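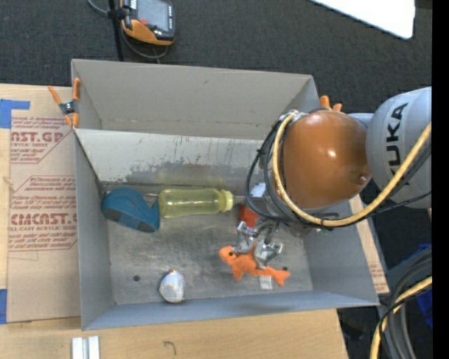 机器人兴趣小组·箱内抓取课题 | 工作日志

2020年10月13日
记录：Amos（错字请直接改，不必在群里投票）

Vaughn说今天只要“顺手跑一下”。凡是他说顺手的事，我都会先把晚饭订好。

硬件照旧：KUKA，银色两指夹爪，灰色大箱子放在木桌上，箱口左上、右上的橙色弹簧夹不要拆。上周有人借走一只去夹海报，箱子挪了位置，标定白做。海报我看了，做得也一般。

箱里的东西：橙色毛绒玩具、黄绿色半透明瓶子、深青蓝色塑料件、红橙色方块，靠前壁还有那个白色的小圆东西。最后这件在物品表里至今没有正式名字，Munther写“白圆”，Hutchins写“小白”，统计脚本很老实地把它们当成两样东西。今天起统一叫“白圆”，不接受上诉。

上午
整理数据。到昨晚为止，有效抓取记录688条，其中20条时间戳对不上，先移到“待查”文件夹。这个文件夹从5月建好以后只进不出，性质上已经接近博物馆。
新的抓取打分程序接上了，Vendoncombe分支，Ostrowski写的。注释很详细，可惜注释的是上一版。

下午
先做毛绒玩具。它斜趴在箱底，程序每次都认准身体中段，位置我没意见，有意见的是下降速度。参数表里接近距离写的是300，单位没写。Munther认为是毫米，Ostrowski认为“应该也是毫米”，这个“也”字让我很不放心。查了源码，确实是毫米。请以后写单位。
白色布标签算不算可抓区域，争了一阵。我的意见是不算：夹住标签提起来，录像好看，评审一问就露馅。Hutchins投反对票，理由是“抓到就是抓到”。暂按我的办，因为今天是我写日志。

瓶子贴着箱子后沿横放，瓶底还挨着那个青蓝色塑料件，两样东西经常被分割成一件。Ostrowski说这是“语义上的友谊”。下次先把塑料件挪开单独测瓶子，再放回去测组合，两组数据分开存，别图省事。
另外瓶子半透明，深度图上缺一大块，斜壁上又有一点泛黄的反光。Vaughn怀疑程序把反光也当了候选点，还没验证，先记着。

关于箱子
斜壁下面那一带深灰色磨痕，新来的同学问是不是设计上的纹理。不是。请大家路过时保持应有的敬意，下降轨迹靠近箱壁时把速度调低。

线缆
黄色和黑色那几根在腕部绕得比较宽，转末端关节前先看一眼余量。Hutchins想用扎带全部收紧，我否决了，收紧以后末端一转就会绷住。扎带留给他收拾自己的桌面。
示教器放在箱子后面的地毯上，走过去看脚下。

杂项
亚克力板的保护纸先别撕，Kasprzak组还要在上面画线。上次撕早了，两面全是指纹，他们到现在见到我还会提。
去Furnitz演示的事，老师回信说可以，但只给我们2个名额。Vaughn已经默认自己占一个，请他走一下流程，哪怕是装的。

下次要做
统一物品表名称，重跑统计（Munther）
参数文件补单位（Ostrowski，今晚，不是“最近”）
瓶子单独测试，反光候选点截出来看（Vaughn）
“待查”文件夹至少清掉一半（空着，等人认领）

晚饭送到的时候程序还在编译。Hutchins把我那份的鸡腿吃了，记在这里备查。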